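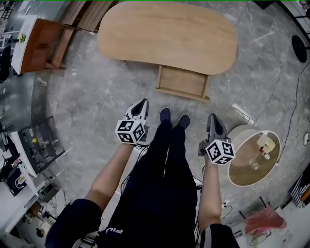 I have been wanting to write about tables with no corners for a good long while, and since the fall newsletter always seems to find me rearranging the front room anyway, I am finally going to do it. My mother had a round one, my aunt had an oval one that nobody was allowed to put a glass on, and I grew up thinking those were the only two choices a person had. Then there is the kidney, which is what the light wooden table up at the top has, a rounded top with that soft bean-like curve to it, and I have to tell you I have gone completely over to its side. It looks so friendly on a hard gray floor, where a square table can look a little like it's waiting for a meeting to start!

If you came by the shop on Teixeira Street over the summer, you probably heard me going on about this already (and thank you for your patience, those of you who only came in for drawer pulls). What started it was a customer who had moved into one of the older apartments behind Hideck Park, the ones with the narrow living rooms and the door that opens the wrong way. She had measured everything twice and bought a very nice rectangular coffee table, and she had been walking into it ever since. She showed me the bruise. We talked it over for most of an afternoon, with coffee, and she ended up taking home a curved one that was actually a bit longer than the table it replaced. She hasn't bumped into it once, or so she tells me, and she isn't the sort to spare my feelings.

I think what happens is that we shop for a table with a tape measure and then live with it on foot. The tape tells you the longest part and the widest part. It doesn't tell you where you are going to be walking with a basket of laundry on your hip and the phone ringing. With a kidney shape you get a dip along one side, and if you turn that dip toward the way people walk, you have given yourself back a nice bit of floor without giving up much room for the coffee cups. Or you can turn it toward an armchair and pull the chair right in close, which is how I have mine, and which my husband says makes me look like I am piloting something.

Before you buy one, please do yourself a favor and cut the shape out of newspaper. Tape some sheets together, draw the outline with a marker, cut it out, and leave it on the floor for the weekend. Step around it and see how it feels. Put the sofa where the sofa is really going to be, and don't cheat by shoving it against the wall for company. Magdy Bouzid, who does our refinishing on Thursdays, likes to use an old bedsheet instead because it doesn't slide, and I will admit that his way is better if you have a cat.

Now, a word about height, because I get asked. If you mostly put your feet up (no judgment here, we are all friends), go a little lower than the sofa cushion. If you eat supper in front of the television more nights than you care to mention, go a little higher. Ours at home is 40 centimeters, which I only know because it came from my cousin overseas with the label still underneath, and it suits the two of us fine. I wouldn't pick it for puzzles, though. For puzzles you want to be up at a proper table with a lamp.

As for looking after a pale wood top, it is mostly a matter of not fussing. Wipe it with a cloth that is barely damp, go over it with a dry one, and use coasters when you remember. Keep it out of the strongest sun, or else move the bowl or the stack of magazines from time to time, so that you don't end up with the shape of the bowl on your table forever. I have a perfect outline of a fruit dish on one of mine. I used to be upset about it and now I just put the fruit dish back on top.

Curved edges do need a gentle hand if you're sanding. Fold the paper over a piece of soft foam and follow the edge around in long strokes. A stiff block will leave you with little flat spots all the way along, and you will feel every one of them with your thumb even when you can't see them. Princess Sison came to our workshop in March with a table she had rescued from a curb, flat spots and all, and she worked them out with nothing but foam, fine paper and an entire audiobook. It now lives in her sunroom with a fern on it and looks wonderful.

If you'd like to try it yourself, we are running the edge-and-curve workshop again this fall at the Drerkari Hall annex, on Wednesday, September 14, 2022. We start at 7 in the evening and go until people get hungry. The cost is 80 dollars, which covers sandpaper, oil, rags and whatever I have baked. Bring a small table, a stool, or any piece with a rounded edge that you can carry up 2 flights of stairs without help, as the elevator is still a sore subject. Wear something you don't mind getting dusty, and comfortable shoes, please. You'll be on your feet most of the evening.

You can sign up at the counter or leave a message on the shop phone, and do say your number slowly if you leave a message, as I write these down with a pencil and have called some very surprised strangers. Next time I'd like to get into nesting tables, so if you have a set with the middle one missing, let me know. I have a middle one and no set.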